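4 September 2019

Bins again. Stuart Dawber wants a yes or no on whether we keep the grey open bins for the small household stock or go over to the Kekport ones with the divided floor, and he wants it before the October order goes in. My answer so far is "don't know", and I am writing down why, as the last time we settled this by talking about it we ended up with 70 lids that fit nothing.

The case for changing, as the Skovham rep puts it: things slide about in an open bin, clear packets get missed, soft things end up jammed against the walls, and a divided floor cures all of it. He had a sheet with a 112 on it in large type, which I think was a score of some kind. He could not tell me what it was out of. I have put the sheet in the drawer with the others.

What I did this morning was nothing clever. Tipped a few mixed bits into a bin, looked, shook it, looked again. Bright packets I can find from the bench without my glasses. Anything see-through I can't, and I don't believe a divider changes that. A clear bag on a grey floor is a clear bag on a grey floor whether or not there is a bit of plastic standing up next to it.
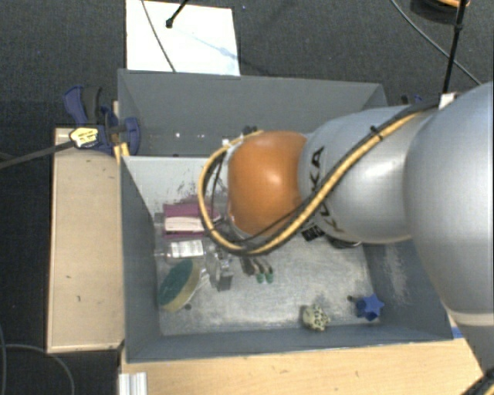 My own view is that the floors are more of a nuisance than the lack of dividers. They were a decent plain grey when we got them and now they are scratched enough to throw the light back at you, and the shine is just what you don't want behind clear packaging. Compare the magenta-purple packet towards the back left with the clear one just below it. The first you would spot from the doorway. The second has a reflective white panel and that is what you go by; take the panel away and I would not put money on anyone finding it at speed. The see-through plastic item further over is the same trouble again, all glints. The spongy oval thing by the left wall is no bother, being dark green with a yellowish edge.

So before buying anything: try a matt liner. There is a roll of the dark Mercado mat under the sink, bought for the drawers and never used. Cut one piece to the floor of one bin and leave the next bin bare, same contents in both. If the lined one is no easier to pick from then I am wrong about the shine and Stuart can have his dividers.

Against myself: a mat will hold dirt. It will also creep up at the corners where the walls slope, and I can see packets getting under it. The Tevedetti tape might hold it, though that tape has let go of everything else I ever stuck with it. Dark things will be harder to see on a dark mat, obviously. Is there a lighter one? Ask.

Cost, for Stuart: the quote is for 200 bins, and "good for 2,000 washes" is on the front page of it. We have never washed a bin. They get wiped when somebody complains.

Also noticed that the pale cloudy scratching goes up the inside wall as well as over the floor, so a floor liner only deals with part of it. Could be that the walls don't matter. I would like to look at that with the overhead light off before I say so.

To do: cut mat, find the good scissors, tell Stuart no decision yet. Get the wash figure explained in writing.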